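Semstead puts off second robot table, buys bins

October 12, 2020

Semstead will not be getting a second two-armed sorting table this year. The operations board voted on the matter after a discussion that ran well past lunch, and the money set aside for the table will go toward spare parts, a service contract and, in a late amendment, more plastic bins.

The reuse center has been running one table since the spring, leased through Pondia, to learn whether a pair of arms can be trusted with the stuff people drop off in bags: fabric offcuts, packaging, soft goods of no fixed description. The answer so far is a qualified yes. The arms pick. They also pause, and the pauses have been the subject of 2 separate reports.

Thenmozhi Varghese, who handles purchasing, told the board that the price of the table was never the difficulty. "It's everything that comes in after it," she said. Her list included cables, replacement fingers, floor tape, an extra network switch and 134 zip ties, a figure she had plainly counted and wished to have minuted.

Quotes came from Čierny and Iltelia. Čierny's was lower and left out installation. Iltelia's included installation, training and a wall clock. The board asked both firms to try again, and asked Iltelia about the clock.

Yhon Valderrama, who runs the evening shift, argued for waiting. His log shows 1609 items handled in the last full period, with almost 30 percent of them needing a person to step in. Most of those were clear bags, which fold in on themselves and give a gripper very little to work with. Fabric strips went better, and he would like to see the bags improve before anyone signs for another pair of arms - or for another clock.
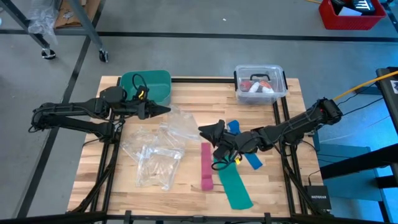
Clear bags and fabric strips on the sorting table, with a green bin standing by the left arm.

The service contract starts once the paperwork clears. Varghese has also been told to price a sturdier cart, an item that has appeared in every budget draft and been struck from each one. Revised quotes for the second table are due before the end of the month, and the board will look at them when it next sits, this time with sandwiches ordered in advance.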